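Joining the Hulme fellowship: questions we get from doubters

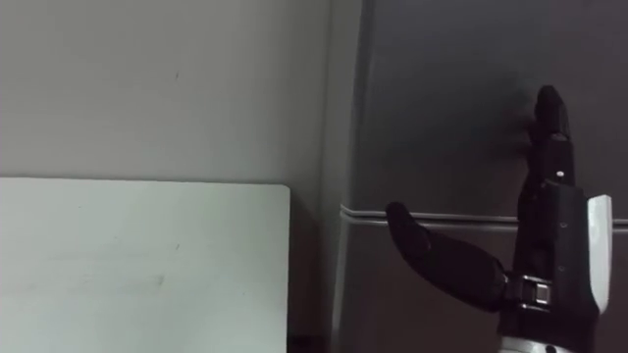
A raised finger beside the fridge door.

14 shares | 3 comments

Is this a church or not?

Sort of. We meet in the old Bernon hall and two of our deacons are ordained. The denomination lists us as a "gathering", a word I have never seen anybody define. Our marriages are legal, which is the bit most people are asking about.

Do I have to believe everything in the statement of faith?

You have to sign it before you can vote. Whether those who signed it have read it to the end is another matter. It runs to 20 pages and the last four repeat the first four.

What does it cost?

Nothing to attend. Members are asked to give what they can. If anyone tells you a set share of your wages is required, ask them to show you where it's written down. I asked, and I'm still waiting.

Where does the money go?

Last year £3000 went to the sister church in Kistberg for its roof. We have had a thank-you letter but no receipt. The rest went on heating, insurance and the organ, and the organ still sticks in damp weather. Accounts can be read in the office until 2 pm.

How long are the services?

The leaflet says 60 minutes. Allow for around ninety, more if there is a baptism.

I've heard people are healed here. Is that true?

People say they have been. I have sat through a good many of these stories and would not call any of them proof. Please carry on with your tablets and see your doctor. The elders say the same, though more quietly than I would like.

What is Wevus?

The sign-up system for the prayer rota and the Bible study groups. It was meant to save paper. We now print out the Wevus list and pin it up in the porch, so judge for yourself.

Can my children be baptised if I'm not a member?

Yes, if one grandparent or godparent is. The rule was changed in April and the old leaflet is wrong. There are still plenty of the old leaflets about.

How do I leave?

Write to the office. You should get a reply within a month, and one visit from an elder. You don't have to let them in.

Was this page useful? 9 people said yes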